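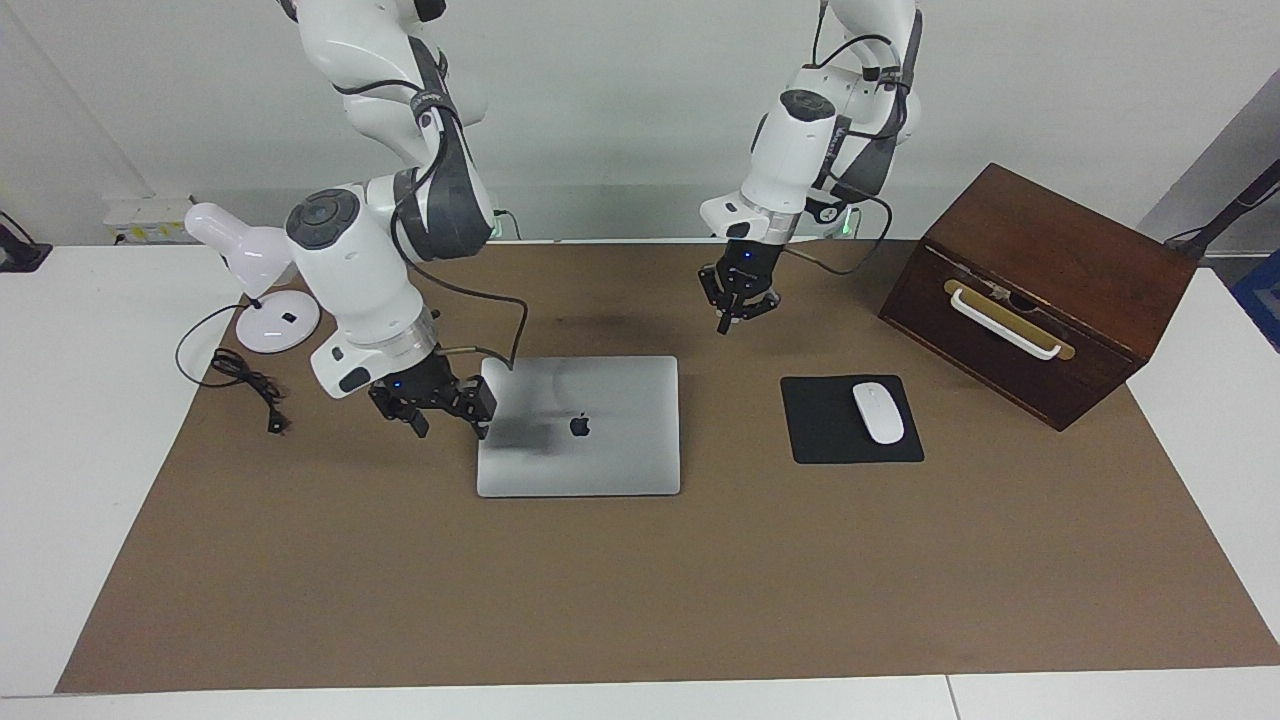 Open day at Larklow: "The visitors always want to see it go faster"

In May the Larklow technical center opened its doors to the public for one afternoon. The most crowded room was the one of Kusovix, a small company that teaches robot arms to do ordinary work on a desk. I came on Wednesday, when the doors were already closed again, and spoke with the engineer who led the demonstrations. She prefers that I write only about the work and leave her name out.

How many people came? She looks in her notebook. "We had 252 visitors in this room. I expected 94, because this is how many we had last year, and I ordered coffee for that number." The coffee was finished before three o'clock.

The demonstration was about tidying a desk. The things were the same that people have in any office – a laptop, a mouse on its pad, a lamp, a wooden box with a handle. I asked why she did not choose something more impressive. "Two years ago we showed metal parts from the company Friesen, which makes pumps. People were polite and they left after one minute. When they see a mouse and a laptop, they have an opinion. They say, I would put this on the other side."

A closed laptop is, in her words, an unpleasant object. It is thin, it is smooth, and there is not much room under the edge for a finger. "A person pulls it a little over the border of the table and takes it from below. You don't think about it. For the arms we had to think about it during 4 weeks." The mouse is easier, but it rolls away from its place if the fingers close not exactly in the middle. And the lamp? She laughs. "The lamp is fine. The cord of the lamp is my enemy. It never lies two times in the same way."

The control program is called Grustov, and it was written in the house. She does not want to explain it in detail, but she says that it learns from recorded examples, which are made by a person who guides both arms. For the open day the team recorded 40 new ones, all with the brown paper on the table. Before, they worked on the bare white surface, and the change of color disturbed the program more than they had hoped.

What did the visitors ask? "The children asked if it can open the box. The parents asked what it costs. And everybody wants to see it go faster." She keeps the speed low when guests are in the room and did not change this for anyone. One older man stayed for almost an hour and asked only at the end if he may speak to it. "I told him yes, but it has no microphone. He said good afternoon anyway."

Next year she would like a bigger room, and a second table where visitors can guide the arms themselves. The request is already written. She has also asked for more coffee.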